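Gristeck Folding Workshop Stool
Item 892 - Seating and Steps

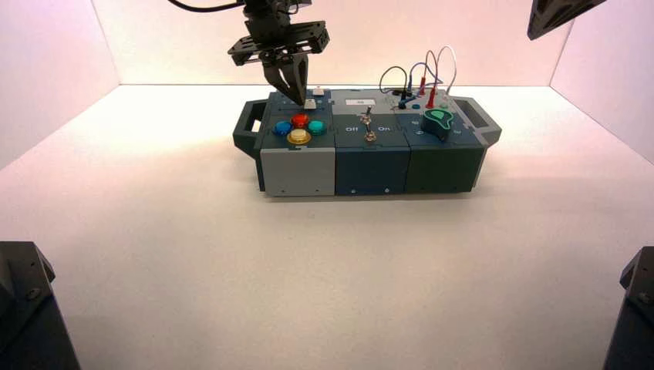
Tímea Veres wrote in to ask whether the seat height can be changed once the stool is assembled, and whether the feet will mark a painted floor. The height is set by a pin under the seat and can be moved at any time. There are 7 positions. The feet have soft caps and have not marked any of the floors we tried them on, but grit will scratch paint, so wipe the caps now and then.

The seat is molded foam over a steel plate. The legs are powder-coated steel and fold flat against the seat for storage - release the catch on the crossbar first, then push the legs in together. A new catch is stiff and loosens after about 2 weeks of daily use.

Do not stand on the stool. For reaching shelves, see the Saltbridge step in the same section.

Color: gray or dark green
Assembly: hex key included
Spare foot caps: sold in pairs
Cleaning: damp cloth, no solvents

The older Plurnmont stool used a different pin. Pins from that model do not fit. Orders placed by noon on Saturday go out with the next pickup.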